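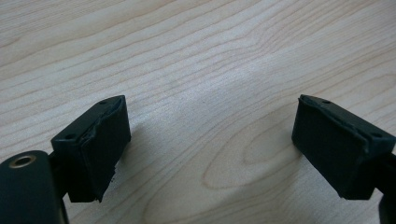 No. 88

The Slow Mail Post

Last updated: 2018-05-11

So I've been writing letters. Real ones, on paper, with a stamp in the corner and my terrible handwriting going downhill across the page like it's looking for the exit. A few of you asked about it after I mentioned it in passing last time, and I said I'd do a proper post, and then I didn't, and then April was gone. Sorry!

It started with my great-aunt's address book. My mom was clearing out a closet and gave me the whole thing, a fat green book with half the pages coming loose, and I sat on the stairs reading it when I was supposed to be carrying boxes. Everybody was in there. People had been crossed out and written in again two or three times as they moved (one cousin has five addresses, all in different pens). Next to some of the names she'd put little notes, like "no lilies" or "call after supper." I don't have anything like that. I have a phone that knows everyone's number and I couldn't tell you the street my best friend from college lives on.

Well, I can now. It's Quarry Road, in Bristunley, and she was the first person I wrote to.

That first letter took me all evening and it was not good. I kept trying to make it a Letter, if you know what I mean, with an opening and some thoughts about the passing of time. I threw out two versions. The one I mailed was mostly about my dentist and a fight I was having with the water company, and she wrote back four pages and said the water company part was her favorite. Lesson learned. People want the water company.

The paper problem

I want to talk about paper for a minute because I went a little overboard here and maybe I can save somebody the money.

There's a shop in Zasummont called Le Roux, down the hill past the old bus station, that sells cards and wrapping paper in the front and the good stuff in back. I went in for a pad and some envelopes. I came out with a pad, two kinds of envelopes, a box of note cards with pears on them, a bottle of blue-black ink, and a Vonilby fountain pen that I still think of as "the car payment." The pen is lovely. It also leaks if you look at it wrong, and I've got one good blouse that will never be the same.

What I use now is a cheap ballpoint. I know, I know. But I'm left-handed and I smear everything, and with the fountain pen I had to hover my hand over the page like I was petting a cat that didn't want to be petted. The ballpoint dries right away and I can write on the bus.

The paper, though -- I'd spend money on the paper. The thin pads from the drugstore let everything show through, so you only get one side, and then you've got six sheets and the envelope won't close. The Le Roux pad is heavy enough to use front and back. It also has a sheet of dark lines you slide underneath so you can write straight. Mine still goes downhill but not as fast.

Oh, and envelopes: buy the ones with the sticky strip you peel. The lick kind taste just as bad as they did when we were kids. I don't know why I thought they'd have fixed that.

Where I do it

I tried the desk first. The desk is where the bills live, and the laptop, and I'd sit down to write to somebody and end up paying the gas bill or reading about a murder in Sweden. Then I tried the couch with a big book under the pad, and my neck complained for a day and a half.

The kitchen table won. It gets the light until supper, and the kettle's right there, and if I leave a letter half done it's in my way at breakfast, so I finish it. I do put a sheet of cardboard down first. I press hard when I get going, and I found that out when I tilted my head one morning and could read "and THEN he said" pressed into the wood next to the butter dish. It's sort of nice. I wouldn't want a whole page of it.

I keep everything in a cookie tin: stamps, pen, envelopes, the address book (mine, a new one, with hardly any crossings-out yet). If the tin comes out, I write. If I have to go hunting for stamps it's all over.

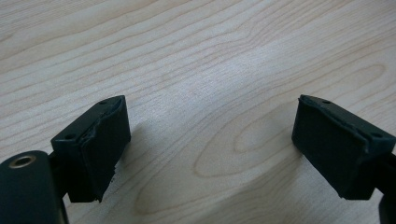 What to say when nothing has happened

This is what most of you asked about, so here goes.

Nothing has happened to me since roughly the middle of winter, and I've never had trouble filling a page. You write down the stuff you'd say if the person was sitting across from you and you'd both run out of news. What you had for lunch. What the neighbor is building over there (we think it's a boat?). Something you read and got mad about. I put in recipes that didn't work. I told my uncle the entire plot of a movie I fell asleep in, including my guesses for the middle, and he wrote back to correct me, and then we had something to argue about for weeks.

Ask questions, too, but only one or two. I got a letter with a long string of questions in a row and I felt like I was renewing my license.

And answer the stuff they asked you! I prop the last letter up against the fruit bowl while I write so I don't forget. You do forget. It's been two weeks and you've lived a whole bunch of days since then, and meanwhile some poor person wants to know how your knee is.

The knee is fine, by the way. Thank you, Isla McAlister, for being the only one who asked.

About Isla

I should explain Isla, because she's my best correspondent now and we'd never met when this began. She used to live next door to my great-aunt. She was in the green book under M with "likes crosswords, DO NOT lend tools" beside her name, and I wrote to let her know the book had come to me and that I was going through it. I thought maybe I'd get a card.

I got nine pages. She told me about my great-aunt getting locked out in her bathrobe and climbing in through the pantry window with a pie in one hand. She told me about the year the whole street fought over a hedge. There was a crossword clipped out of the paper with three clues left blank and a note saying "you do these."

I got one of them.

We've kept it up ever since. Her letters come in recycled envelopes with my address written on a label stuck over somebody else's, and she has opinions on everything, including this blog, which her grandson prints out for her. (Hi, Isla. I have not lent anyone a drill.) I'm driving over to see her this summer and I'm nervous, to tell you the truth. What if we're both dull in person? I'm bringing the pear cards as a present in case.

The waiting

I thought I'd hate it. I'm the kind of person who sends a text and then stares at the phone. With letters you drop it in the box and it's out of your hands. You can't check if they've seen it. After a few days you sort of forget what you wrote, and then one morning there's a real envelope in with the pizza coupons, and I get silly about it every time. I've opened them standing in the driveway in my socks.

Some people don't write back, and I had to get used to that. Two of them called me instead, which was great. One sent an email that said "got your letter, so cute!!" and I'll admit I was a bit sour about it until lunch. My brother hasn't answered at all but my sister-in-law says they're all stuck up on the fridge, so I keep sending them.

If you want to try it

Pick one person, somebody who'd be pleased and a little surprised. One side of one sheet is plenty. Don't copy it out again to make it neater. I mailed one with a coffee ring and an arrow pointing to it saying "coffee."

Put the date at the top, even if you feel silly. My great-aunt's letters have the weekday and the weather and never the year, and I've got a bundle of them now that I can't put in order for love or money.

And if you don't have anybody to write to, write to me. I mean it! The box number is on the contact page and I answer everything, slowly, in ballpoint. A reader wrote last month with 23 uses for leftover rice and I'm working my way down her list. The rice pancakes were good. The rice pudding with cardamom was very good. I haven't had the nerve for the rice ice cream, but I've got half a pot in the fridge from last night, so maybe this weekend.

Contact | © 2018 The Slow Mail Post | Back to top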